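Household > Storage > Paper and board

Sorting the printed boxes

Last updated: September

The closet at the end of the hall is 30 inches deep, and for a long time the back half of it was full of empty cartons. I keep cartons. A good one costs money if you have to buy it and takes up very little room if it is stored flat, and mine were not stored flat. They were nested inside each other in no order, with the small ones at the bottom of the large ones, so that getting at any one of them meant unpacking the rest onto the hall floor.

I took the whole lot out at 8 in the morning and had it back in before lunch. These are my notes on the method, partly for my own use next time.

Grades

I sort board by how it behaves under a thumb. Press the middle of a panel and let go. If the dent recovers, the box is fit for mailing. If it recovers slowly or leaves a shadow, the box is fit for shelf storage with nothing on top. If it stays down, the flutes are crushed and the box goes to recycling.

Corners matter more than panels. Most of the vertical strength of a carton is in the four upright edges, and a box with one soft corner will lean toward that corner as soon as anything is stacked on it. I reject for one bad corner. Brodie Treloar, who has the apartment below mine and ships more parcels than I do, rejects for two, and runs a strip of paper tape down the inside of the other one. I have tried his way on a couple of Tapsell book cartons and it holds, but the tape adds a minute per box and I would sooner use a sounder box.

Flattening

Cut the bottom tape, never pull it. Pulling takes the top liner with it, and tape will not stick properly to the fuzzy layer underneath. I use a short hooked blade from Gollis, set shallow. The blade goes in at the center seam and follows it out to each end, then the two short runs down the sides.

Once the tape is cut, fold on the existing scores only. A glued box will go flat in either of two directions, and one of them is usually the direction it was shipped in from the factory. You can tell because it folds with almost no resistance. Going the other way makes two fresh creases work backward and shortens the life of the box.

Flat boxes are stored on edge, like records, longest edge down. Lying in a pile they press each other, and the one you want is always under the others. On edge they need a divider every foot or so to stop them from slumping. I used the sides of an old Elville shelf unit, which happened to be the right height after I took 21 millimeters off the bottom.

Printed board

The printed boxes are the part I had been putting off. Plain brown corrugated is simple to deal with. Retail packaging with artwork over the outside is a different material in practice, and there are three things to know about it before you reuse it.

First, a coated surface is slippery. Two coated boxes stacked face to face will slide where two brown ones would grip. A sheet of newsprint between them fixes it.

Second, labels. An ordinary paper label on a glossy coat will lift at the corners within a week or two in a dry closet. Put the label on an uncoated flap, or go over it with clear tape that extends at least half an inch past the label on every side.

Third, scuffing. Solid dark areas show every rub, and pale areas show dirt. Pastels with a heavy outline come through handling better than most, as the eye goes to the line and skips over small marks in the fill. 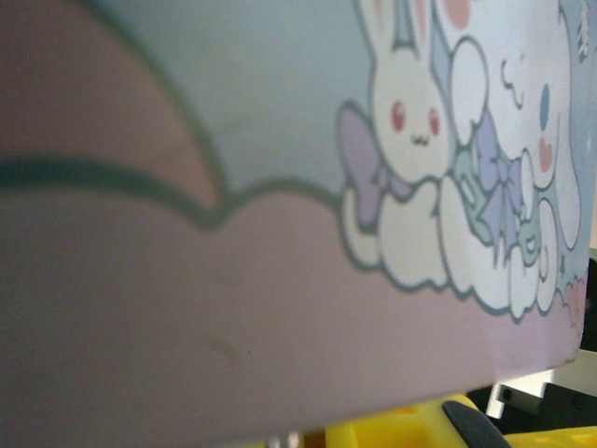
White bunny with a lavender bow, and its neighbor in mint-green ribbon. Kept for the artwork.

I don't normally keep a box for its looks, and by my own rules a decorated one has to pass the same thumb test as the rest. I make an exception for cheerful ones that can stand on an open shelf, where they replace a storage bin I would otherwise have to buy. The teal-green outline on this one is thick enough to read from across a room, so I can ask a visiting nephew to fetch something from "the bunny box" and get the right one. A written label has never worked as well with him.

For shelf use I fold the top flaps inward and down against the inside walls. It doubles the board at the rim, where hands grab it, and hides the raw edges. If the flaps spring back, score them lightly along the fold with the back of a butter knife and weight them overnight. Keep the best panel facing out and the seam toward the wall.

Results

The closet index is a single sheet taped inside the door: inside dimensions, grade, and which divider. I write inside dimensions only. Outside dimensions are for the post office, and they can be measured when the parcel is packed.

The largest box I kept measures 358 millimeters on the short side and came around a Girthorpe lamp. It takes a folded winter coat with no forcing. Anything bigger than that went out, on the grounds that I have never once mailed anything bigger than that.

Still to do: the padded envelopes, which are in a drawer and have no system at all, and a decision about the foam corners. They weigh nothing and they fit nothing else I own. I have put them in a bag on the top shelf for now.

Contact | All text copyright the author | Back to top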